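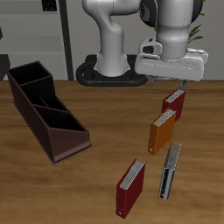 Gripper trials in simulation: the binder task

By Vlasta Kolář

In the last newsletter I promised to write something about our comparison of grippers, and several people reminded me of it, so I will try to give a fair report. The work is not finished. We have results for two of the three grippers and only a partial result for the controllers.

The task is the one we call "binders." Four ring binders stand on a wooden table, and next to them is an empty desk organizer with three compartments. The arm must pick up the binders and put them into the organizer. Everything runs in the simulator. When Beatriz Moreira proposed this task in the spring, I thought it was too easy to tell us anything. I was wrong, and I have already said so to her.

The difficulty begins with the organizer. It has three compartments for four binders, so two of them must share one, and the policy has to leave enough room for the second. The compartments also have different heights. The lowest one has a sloped wall, and a binder that comes down a little crooked will meet the slope first and turn in the fingers. Then there is the spacing on the table. The dark red binder at the back and the orange one stand close to each other, and a wide gripper must come between them without pushing either one over.

We compared two parallel grippers on the same arm. The first is the Amaral, with short fingers and a wide housing. The second is the Onis, which has longer fingers and opens wider, but closes more slowly. Each gripper had 100 attempts with the same starting positions. We counted an attempt as good only when all the binders were in the organizer and standing at the end. One binder lying across the top of the others was not accepted, although Rui Guerreiro argued for it with great energy.

The Onis was better with the front binders, where there is space on all sides. At the back it was worse than we expected. When it opens fully, the outer side of one finger often hits the orange binder before the grasp begins. We tried a smaller opening for the back row and this helped, but then the policy needs to know which row it is working in, and we wanted to avoid special rules of this kind.

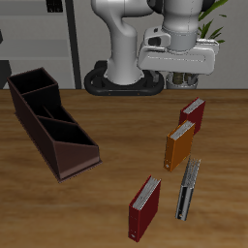
The Amaral had the opposite problem. Its fingers reach down only a short way, so it holds a binder near the top edge, and the heavy part hangs below and swings. With the silver-gray binder, which is narrower than the others and stands at an angle, we saw the most failures. In the first round it was dropped 12 times during the move to the left. Aníbal Neves reduced the speed of the wrist in the middle part of the path, and in the second round the number of drops was four. The price is time, because every attempt became longer.

A word about cameras. We used two views, both from the front of the table and looking toward the arm, one of them placed lower. Chiyo Yokoyama trained the same policy first with one view and then with both. With only the higher view, the policy judged the distance to the back red binder badly, and the fingers often came down too far forward. With both views this error was much smaller. She would like to add a third camera on the wrist, but I have asked her to wait until the gripper question is settled. If we change both things together, we will not know which one made the difference.

For the controllers I can say less. The position controller we have used since the Humthorpe project is reliable, but it is stiff, and when a binder touches the divider it continues to push. The new compliant controller gives way at this moment and often finds the opening by itself. It also has a small vibration when the fingers are closed on something thin, and we do not yet understand where it comes from. Rui suspects the contact settings of the simulator and I suspect the gains. There are 460 recorded runs to look through, and we have divided them between us.

People have asked why we do not go directly to the real arm at Irby. We will go there in July. The arm is already reserved, and we would like to arrive with one gripper mounted and not spend the first days changing fingers. I also want to be careful with the numbers above. Binders in simulation do not bend as real ones do, and the friction of their covers is a value that we chose ourselves.

For the moment I would choose the Amaral with the slower wrist and the compliant controller, if the vibration can be removed. Beatriz prefers the Onis with shorter fingers. She has already drawn them, and this will be the third gripper in the comparison.

Anyone who would like to try the task can ask Aníbal for the setup file. Please take the version dated June 24, 2018, as the earlier one has the wrong mass for the orange binder.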